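Handheld gripper pair for laundry folding, build notes

lundau_bench
Second pair is done. Housings came off the Ender in black, fingers are yellow. Left and right are mirrored, so label them before you mix up the screws. I've been using them on clothes in the bedroom, dark stuff mostly. Black fabric is the hard case for my tracking.

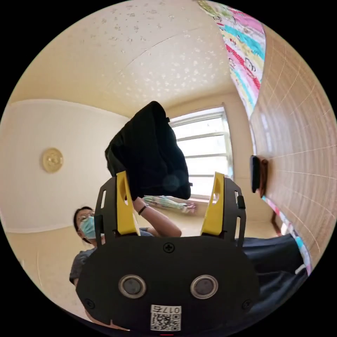
Finger gap opens wide enough for a bunched garment but the springs are still too stiff. After 133 grabs my thumb hurts. Each unit is 634 grams, and I'd like to lose 193 of that.

Jae-in Pyo
Cut the infill on the housing first. I wouldn't touch the springs. Soft springs drop denim.

lundau_bench
I don't fold much denim. Infill is already low. Most of the weight is in the handle.

Eylül Ekinci
I disagree with Jae-in. Go softer and put grip tape on the fingertips. Mine run that way and hold jeans fine.

lundau_bench
OK, I'll try tape on the right one only and compare. Pants are next on my list. I lay them flat on the mat, waistband up, and go from there. 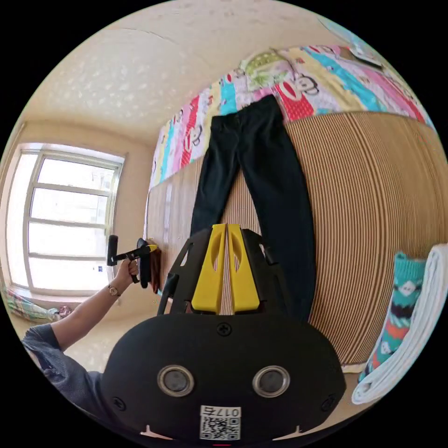

Fengying Dai
Tape wears out in a week if you work on anything rough. I'd print the tips in TPU and skip it.

lundau_bench
Which hardness?

Fengying Dai
95A, 5 walls. Print them slow.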